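Handgreifer: Wie weit müssen die Backen beim Start der Aufnahme offen sein?

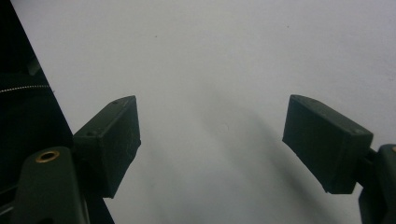
Beide Backen offen über der hellen Arbeitsfläche, nichts dazwischen.

Barbu
15. April 2024

Ich nehme mit dem Handgreifer Vorführungen auf, Teile greifen und in eine Schale legen. Bisher habe ich 53 Durchgänge. Beim Abspielen auf dem Arm schließt der Greifer oft zu früh, manchmal schon über dem Tisch. Ich beginne immer mit weit geöffneten Backen, aber nicht immer gleich weit. Kann das der Grund sein? Oder brauche ich einfach mehr Aufnahmen?

Delo

Mehr Aufnahmen helfen erst, wenn der Start stimmt. Mach die Backen vor jedem Durchgang bis zum Anschlag auf und warte 2 Sekunden, dann erst losfahren. Prüf auch die Zeitstempel. Wenn Bild und Öffnungsweite versetzt gespeichert werden, lernt das Modell das Schließen an der falschen Stelle. Bei mir waren von 503 Durchgängen 499 brauchbar, nachdem ich das sauber eingestellt hatte. Vorher musste ich fast alles wegwerfen.

Pirnota

Schatten kann auch stören, ist bei mir so gewesen. Andere Lampe genommen, dann ging es besser. Mit Fernsteuerung statt Handgreifer hatte ich das Problem nie, dauert aber viel länger.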